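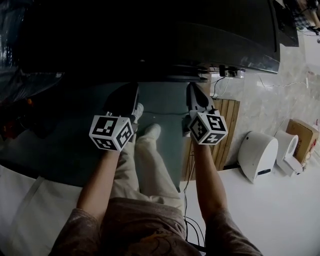
Bench notes from the back room at Joltham, Jan 26, 2021

So the grippers are finally at the stage where I can pick them up and wave them around like I know what I'm doing! If you've missed the last few newsletters, this is the Cekdale build (named after the street, don't ask for anything cleverer), and the idea is that you do a job by hand with a gripper in each fist, and the arm learns from it later. The arm is still in pieces. One thing at a time.

The marker cubes took me way longer than the grippers did. My first set came out of the printer with the faces a hair off square, and the tracking software hated them, so I did 3 more tries before I had two I trusted. Matte paper for the patterns, by the way. I used glossy in September and every lamp in the room turned into a white blob on the tag. I also glued one pattern on sideways and lost a whole evening to it (check before the glue goes on, please, learn from me).

Next on the list is the trigger spring. It's too stiff, and after five minutes of squeezing my thumbs are done. I've got a softer one on order from Harms, and if that doesn't do it I'll try the Jomow hinge, which a couple of you wrote in about. Thanks for those emails, I read them all, even the very long one about bearings!

I'm still hunting for a decent way to hang cables so they don't pull on my wrists. If you've solved that on your own build, hit reply and send me a sketch. The part files go up on the download page once the spring is sorted.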